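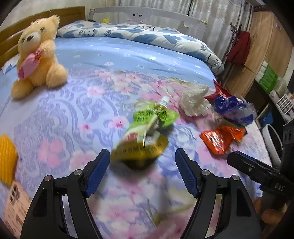
Kann ein Roboter inzwischen ein Bett abräumen und machen?

Kinderbett ist bei uns tagsüber Ablage für alles. Verpackungen, Tüten, Kuscheltier, Handy, was Gestricktes, zwei verschiedene Laken übereinander und hinten die dicke Decke am Gitter. Jeden Abend das gleiche, erst Müll runter, dann Laken glatt, Decke zurück, Bär wieder hin. Dauert nicht ewig aber nach der Schicht hab ich echt keine Lust mehr drauf.

Staubsauger-Robi haben wir, läuft super. Jetzt seh ich dauernd Videos wo so ein Ding Wäsche faltet und Tassen einräumt. Gibts sowas schon zu kaufen, für normale Leute? Und würde der erkennen, was Müll ist und was nicht? So ne zerknüllte Folie sieht ja jedes mal anders aus. Budget erstmal egal, will nur wissen ob das dieses Jahr noch was wird oder ob ich in fünf Jahren nochmal fragen soll.

Danke schonmal
Varnel
10. Mai 2025

Sinaga

Kurz: nein. Länger: kommt drauf an, welchen Teil du meinst.

Müll vom Bett aufsammeln - geht im Prinzip. Greifer mit zwei Backen, Kamera dran, Folie packen, in den Eimer. Hab beruflich mit Packstraßen zu tun, da nehmen wir Beutel mit Sauger auf. Klappt gut solange der Beutel gefüllt ist und halbwegs flach liegt. Leere zerknitterte Tüte ist der Horror. Glänzt, ist halb durchsichtig, die Kamera sieht den Stoff drunter und der Rechner weiß nicht mehr wo die Tüte aufhört. Wir hatten im Dezember einen Testlauf mit leeren Folienbeuteln, 28 Stück, 7 davon hat er sauber erwischt. Rest daneben gegriffen oder zwei auf einmal.

Buntes Blumenlaken macht es auch nicht leichter. Einfarbig wär schon mal besser.

Was ist Müll und was nicht: die neueren Systeme sind da garnicht so schlecht. Bär und Bonbonpapier kann der unterscheiden. Eine Tüte wo noch was drin ist von einer leeren, da würd ich mich nicht drauf verlassen. Und das Handy würd ich vorher selber wegnehmen, egal was im Prospekt steht.

Laken glattziehen: ganz andere Baustelle. Da brauchst du zwei Arme, die sich abstimmen, und Reichweite bis hinten in die Ecke, und bei dir ist da noch das Gitter. Kenne nichts für zuhause was das kann.

Zistus

kauf dir ne große Kiste und schieb alles mit dem Arm rein. 10 sekunden. meine Kinder machen das so seit Jahren

Prestotetti

Sinaga hat weitgehend recht, beim Preis noch ergänzend. Was man derzeit an zweiarmigen Geräten kriegt, ist für Labore und Bastler gedacht. Mir wurde eins für über 2 Monatsgehälter angeboten, und da war noch keine Software dabei, die irgendwas im Haushalt macht. Das bringst du dem selber bei. Also Aufgabe zig mal vormachen, Daten aufnehmen, trainieren, dann klappts auf genau deinem Bett mit genau diesem Laken. Neue Bettwäsche, und du fängst u.U. teilweise wieder von vorn an.

Bei den Videos drauf achten ob unten klein was von Zeitraffer oder ferngesteuert steht. Steht da oft. Und wie viele Versuche vorher schiefgingen sieht man eh nicht.

Decke zusammenlegen und ans Fußende ist übrigens noch das Einfachste von deiner Liste, wenns nicht schön sein muss. Dicke Decken verzeihen viel. Dünnes Laken nicht.

Für dieses Jahr würd ich nicht drauf warten. Papierkorb direkt ans Bett, dann fällt die Hälfte schon weg. Wenn du trotzdem basteln willst, fang mit harten Sachen an, Bauklötze in die Kiste oder so. Folie ganz zum Schluß.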